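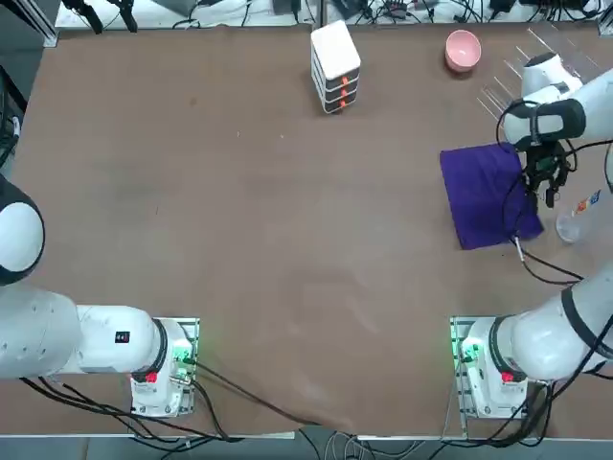

Section 6. Cloth Folding Task: Bench Set-up and Run Procedure

Applies to: Arnar two-arm bench, Miltano Robotics Club
Revision: 27 May 2022

6.1 Before you start

Read Section 2 (Power and Stop Buttons) first. Two club members must be present for any run. One works at the operator station and the other stays within reach of the stop button. Tie back long hair and remove lanyards.

6.2 Preparing the table

1. Check that the bolts on both base plates are tight. Do not use a power driver on them.
2. Check that the green light at each plate is on. If either light is off, go to 6.5.
3. Lead the cables from both bases off the near edge of the table. Leave enough slack at the right wrist for a full turn of the gripper.
4. Wipe the brown mat with a dry cloth. Scuffs are acceptable. Raised edges or tape residue are not.
5. Place the drawer unit near the far edge, at the center, with the orange handles facing the arms. Place the pink bowl to the right of it.
6. Lay the purple cloth on the right half of the mat and smooth it by hand.

Note: The drawer unit and bowl are not used in the folding task. They stay on the table so that the layout matches the sorting task in Section 7.

Caution: Keep hands off the mat once the arms are enabled, including when an arm is holding still.

6.3 Starting a run

1. Open Ekix on the operator station and load the profile "Arruda cloth".
2. Set the speed limit to 6 percent for the first run of the day. Club members who have passed the August check may raise it later. Do not set it to 100.
3. Select Home and wait for both arms to stop.
4. Select Enable, then Right Arm Only.
5. Lower the gripper over the corner of the cloth and close it. The fingers should take up the fabric without pressing into the mat. 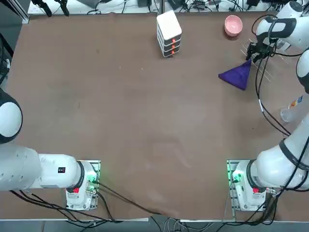

6. Make the first fold corner to corner, so that the cloth forms a triangle. Open the gripper and raise the wrist clear before moving sideways.
7. Save the run. Enter the run number and the operator's initials in the log.

Note: If the fabric slips out of the fingers, stop the run and mark it as failed. Do not fix the cloth by hand and continue under the same run number.

6.4 Scoring

A run is scored out of 100. Points are taken off for uneven edges and for wrinkles across the fold. A score of 92 or higher counts toward the club's entry. Measure edges with the steel ruler from the tool drawer.

6.5 Faults

Green light off: switch off at the wall, reseat the base connector, switch on again.
Arm does not reach Home: check for a cable caught under the link. Clear it with the power off.
Gripper closes but does not hold: inspect the finger pads and replace them as a pair.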